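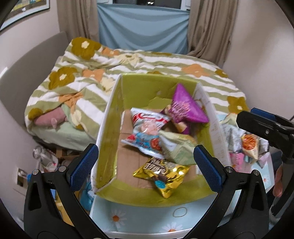

cubic_reader: Please add the outside dimensions as Plimeck measured them, not only the ones you entered. The adjustment notice has both, usually on the second page. Without them any reply is a guess.

Adjustment charge on a light parcel, billed at 13 pounds
Posted by lowtare in Shipping and Postage, 2025-10-14

I send a box of snacks and small gifts to my sister's family in Arau every couple of months. The contents are mostly chips and similar things, so the box is large for what it weighs. The last one went from Campbell by Plimeck Ground. It weighed 22 ounces on my kitchen scale and 22 ounces on theirs, so the weight isn't in dispute.

I measured the box as 14 by 12 by 11.75 inches, which comes to 1974 cubic inches. Plimeck uses actual weight for anything at or under 2000 cubic inches, so I bought a two-pound label. The parcel was delivered. Nine days later I got an adjustment that reclassified it at 2127 cubic inches and billed it at 13 pounds. The extra charge was more than the original label.

Edit, as requested above: the notice gives 14.20 x 12.30 x 12.18 inches.

Three things I would like to understand:

How does a box gain more than 150 cubic inches between my table and their depot?

How does 22 ounces become 13 pounds?

Is it worth disputing, or should I change how I pack?

I have already read the rate guide. It says "the greatest length, width and height of the parcel as tendered" and doesn't say what tool is used. I measured with a steel tape along the edges. The box was a reused one, single wall, closed with two strips of tape on top and two on the bottom.

hexkey_fulfil
Marked as helpful

The second part is the easy one. Above the limit, Plimeck divides volume by 166 and rounds up to the next whole pound. 2127 divided by 166 is 12.81, so you are billed at 13. They compare that figure with the actual weight and charge whichever is greater. With 22 ounces in the box, the volume figure wins by a wide margin.

Note that there is no gradual transition. A parcel of exactly 2000 cubic inches is billed at actual weight, and your 22 ounces rounds up to two pounds. One cubic inch more and the same parcel is billed at 13. If your parcels are large and light, the limit is the only number in the rate guide that matters to you, and you want to stay well clear of it.

As for how the box grew, compare the two sets of numbers by axis.

Length: 14 entered, 14.20 measured.
Width: 12 entered, 12.30 measured.
Height: 11.75 entered, 12.18 measured.

All three went up and the height went up the most. That pattern is normal for a bulging carton. You measured along the edges, where the board is folded and stiff. A depot scanner takes the extreme points of the whole shape. If the top flaps are domed, the height is read from the crown of the dome. If the side panels bow out, length and width are read from the bow. A small bow on each of two opposite panels is enough to account for your width.

Sealed snack bags contribute to this. They are soft and full of air, and people tend to press the flaps down over them and tape while holding the pressure. The bags push back on the flaps for the whole trip. Single wall board that has already made one trip has lost some stiffness and gives way sooner. Loose tape ends and label corners can also be picked up by a scanner, although I have only seen that matter on height.

To check this at home, pack and seal the box as usual and leave it overnight. Then stand it against a wall and hold a flat board against the opposite face, parallel to the wall. Measure from the wall to the board. Repeat for the other two directions. For the height, set the board on top of the box and measure from the floor at the middle of each side, with the board level. Those three numbers will be close to what a scanner reports. A tape run along an edge will always read low on a bulging box.

On the dispute: I would not expect to win. The wording says greatest dimension, and that is what they measured. You can ask for the scan record, and they have to supply it if you ask within the period stated on the notice. If the record shows a second parcel touching yours, or a strap hanging off, you have a case. If it shows one box with a domed top, you don't.

papertape22

Use Culleck, they don't do this. I have sent all kinds of big boxes with them and never paid extra.

hexkey_fulfil, replying to papertape22

Culleck does apply volume pricing. They changed it in June. On their economy service it is built into the size bands, so it never shows up as a separate adjustment. You may well have been paying for it in the label price. For a parcel like this the band could still come out cheaper, so it is worth getting a quote, but enter the bulged dimensions when you do.

northdock

Agree with the explanation of the scan. A few points on packing, as I ship light goods most weeks.

1. Use a smaller box. This sounds obvious, but most people pick the box first and fill it. Lay the contents out on a table in the arrangement you want, measure the block, and add half an inch in each direction. For 22 ounces of snacks you may find that 12 x 10 x 8.9 inches is plenty. That is 1068 cubic inches, a little over half the limit, and even a badly bulged box of that size will stay under it.

2. If you already have a tall box, cut it down. Slit the four vertical corners to the height you need, score each panel along the new line with a blunt edge, and fold the panels in as flaps. Trim them if they overlap by more than they need to. Plimeck accepts cut-down cartons as long as the seams are taped over their full length.

3. Stand the bags on edge. Flat bags stacked on top of each other make a spring under the flaps. Bags on edge push against the side panels, and those are supported at the corners. You will still get some bow but less dome.

4. Put a flat sheet of cardboard under the flaps before closing. It spreads the pressure, and the top stays flatter.

5. Do not puncture the bags to let the air out. The contents go stale and the grease gets into the board.

6. Buy the label on the numbers you get after the box has sat closed overnight. I enter each dimension rounded up to the next half inch. If the result is over 2000 I repack.

One correction to the reply above. The period for requesting a scan record runs from the date on the notice – not from the date you opened it. If the notice went to an email folder you rarely check, look at that date first.

lowtare

Thanks. I built the same size box again with similar contents and tried the wall and board method this morning. I get 14.1 by 12.3 by 12.1, so over the limit on my own tape. I'm not going to dispute it.

The cut-down method worked on a second box, although my score line wandered and one flap sits slightly high. I'll use a straightedge next time. Quote from Culleck to Arau is still pending, their form rejected the postal code twice.

northdock

Leave out the space in the postal code. Their form counts it as a character.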